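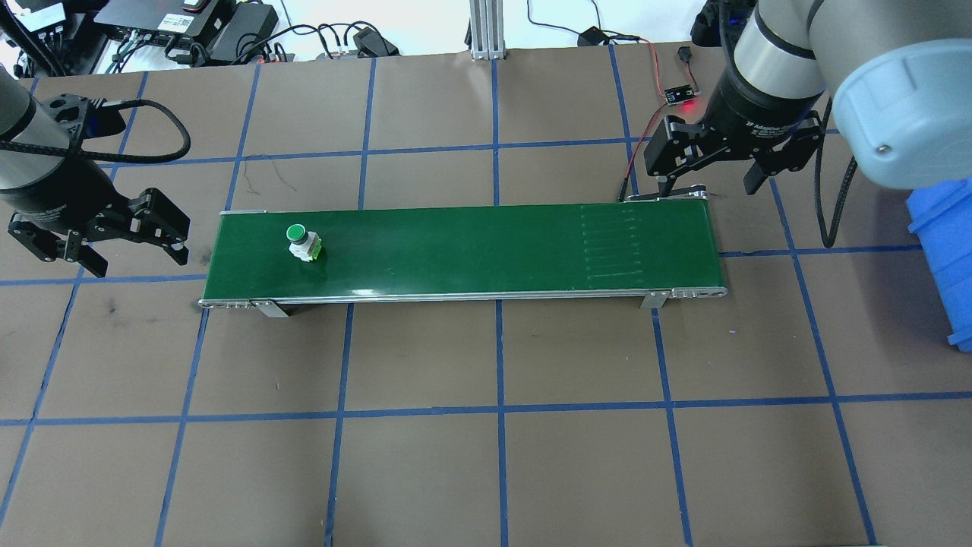
Home | Notebook | Routes | Archive | Contact

February 4, 2019
Posted by the route desk

Back at the bench with a big mug of coffee and the Kirance maps, and I want to get all of this down before the next round of planning swallows it. We are still working on the spring walking trip, the one that starts in Hungate and ends up on the coast at Skaline, and I have to say I'm fonder of it every time I go over it (even the bits that keep going wrong!). The draft stands at six days, with 37 miles of walking in all, and most of that falls on the middle stretch where the path follows the river.

Day one is fine. People get off the train in Hungate, drop their bags, and wander down to the old market before supper. I had a guided tour in there at first and I've taken it out again, as everybody on the last trip just wanted to sit down with something warm to eat, and who can blame them. The tour can go on the morning of day two, when legs are fresh and the church is open anyway.

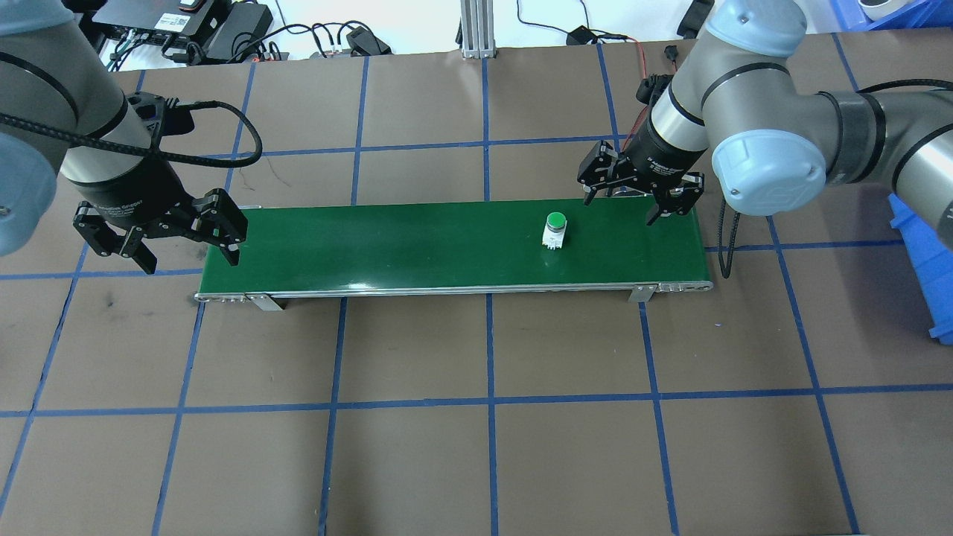

Can the whole route be walked in April without booking the ferry ahead? Only if you cross before noon, when the small boat takes walk-ups; the afternoon crossing needs a reservation.

I keep writing that in the margin and then losing the page, so now it's in here where we can all find it. The ferry also won't take big suitcases on the small boat, so the luggage van has to go around by road and meet everyone on the other side, and the driver would like a phone number for whoever is leading. Please put it on the sheet this time.

Now, Ashour. I know some of you want to cut it and I do understand, it's a long way up for one night, and the guesthouse has only nine beds. But oh, the evening up there! You come over the last rise and the whole valley is laid out below you, and supper is lentil soup and flat bread and a plum tart that I still think about. If we cap the group at nine it works. 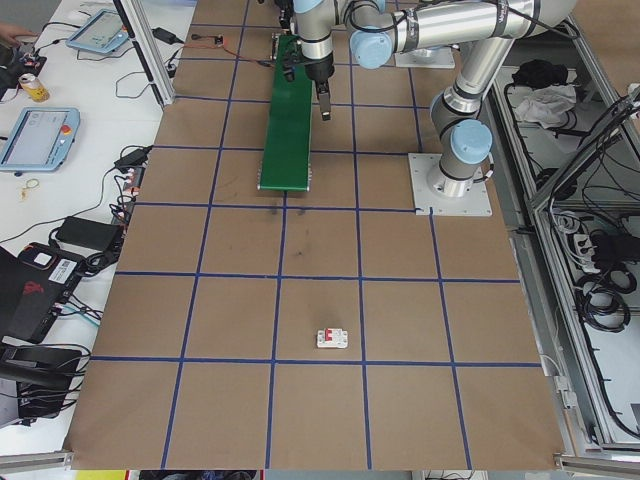
The other way to do it is to split the group and send half along the lower path to Kirance, then bring everybody together for lunch the next day. I drew that out this morning and it looks lovely on paper, but it means two leaders and two sets of packed lunches, and somebody always ends up wishing they'd gone with the other half. I've left the sketch in the folder in case anyone wants to have another go at it.

Kirance itself needs a rest afternoon. It takes about 4 hours to get down from Ashour at a friendly pace, longer if it has rained, and the hot baths stay open until supper. I'd leave that afternoon blank on the printed plan and let people do as they like.

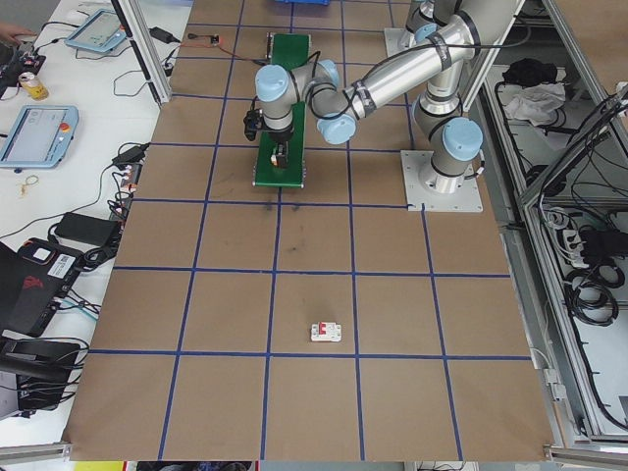
Still to do

- Ask the guesthouse whether they can hold the beds until we have names
- Check the new bus times from Skaline back to Hungate
- Rewrite the packing list, shorter, with the rain jacket moved to the top
- Find the blue folder with last spring's receipts, which I had in my hands yesterday

6 comments | 9 shares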